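Home | News | Meetings | House Rules | Contact
Print this page | E-mail this page

Minutes of the July House Meeting, Lelleo Shared Studio

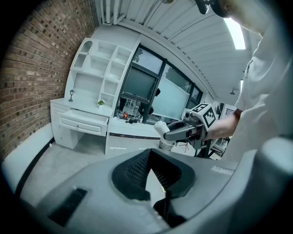 1. Who came and how we got going

Eleven of us made it, which is a lot for a Thursday in July, and we started at 7:10 because the kettle took forever. I took the notes again (my handwriting, so any mistakes are mine). Last month's minutes were read out quickly and accepted, with one correction: the bike pump is on loan to the upstairs hallway. It hasn't been lost. Sorry about that!

2. The white desk

This took up most of the evening, so bear with me. The desk with the shelves over it has turned into the place where everybody drops things, and several people said they'd like to be able to sit down and write at it again. I agree, I tried to fill out a form there on Monday and ended up doing it on my knee.

What we settled on:

- The desktop stays clear apart from the little black street lamp and the green plant in the white pot. There was a short campaign to move the street lamp to the windowsill. It lost.
- The top drawer is for shared stuff only: tape, scissors, stamps, the good stapler. Please push it shut when you're done. I walked into it twice this month and have the bruise to prove it.
- The drawer under it, with the small knob, is for paper and envelopes.
- Nothing gets stored in the knee space. That means boxes, gym bags and the fan.

We had a long side conversation about whether to buy drawer dividers. Somebody had looked at a set from Brarkby and somebody else wanted to cut up shoe boxes, and we went back and forth on it way longer than drawer dividers deserve. Shoe boxes first. If they look awful by the next meeting we'll buy the set.

3. The shelves

The bookcase part has plenty of compartments and still manages to feel full. I offered to go through it with anyone who's free on Saturday morning, and three hands went up, so thank you! Books with a name inside go back to whoever owns them. Books without one go in a pile by the door for two weeks, then off to the book swap.

The arched niche at the top was discussed separately (yes, really). One group wants it left empty because it looks nice that way, and the other would like the radio in it. We voted and the radio got it, on the condition that the cord doesn't hang down over the shelves. If that can't be done neatly, we go back to empty.

4. The low bench along the brick wall

I think everybody likes the bench. What we don't like is coats on it. It's for sitting, and when we have guests it's the first place they head for. Hooks are coming. The quote from Histero for a row of hooks by the entrance was $82 put up, or $70 if we do the drilling ourselves. We picked the $70 one after a few people promised, out loud and in front of witnesses, that they own a drill.

No hooks, nails or sticky strips in the brick, please. Our lease with Engström is clear on that, and I reread it before the meeting to be sure. Things can lean against the wall as long as they don't block the bench.

Someone asked if we could get a couple of blankets for the colder months. Everyone was in favor, and we'll talk about money for it in the fall.

5. Cleaning turns

The new list is taped inside the kitchen cabinet door. White furniture shows everything, so whoever has the week wipes down the desk and shelves with a damp cloth and NOT the scrubby side of the sponge. Watering the plant now goes with the cleaning turn too. Last month it was getting watered by at least four of us.

6. Anything else

- The front door sticks again. I'll e-mail Engström.
- Could whoever took the long extension cord bring it back before Saturday?
- Quiet time stays at 11 on weeknights. There was a request to make it later and it didn't get enough votes.
- Cookies were excellent. I've been asked to write that down.

To do before next time: hooks ordered, shoe boxes cut to size, shelves sorted, radio cord tested, door reported.

We wrapped up at 8:40. The next meeting is in the same room, and I'll post the date on the kitchen door once I've checked it against the vacation calendar.

Filed under: House Meetings, Shared Spaces, Furniture & Storage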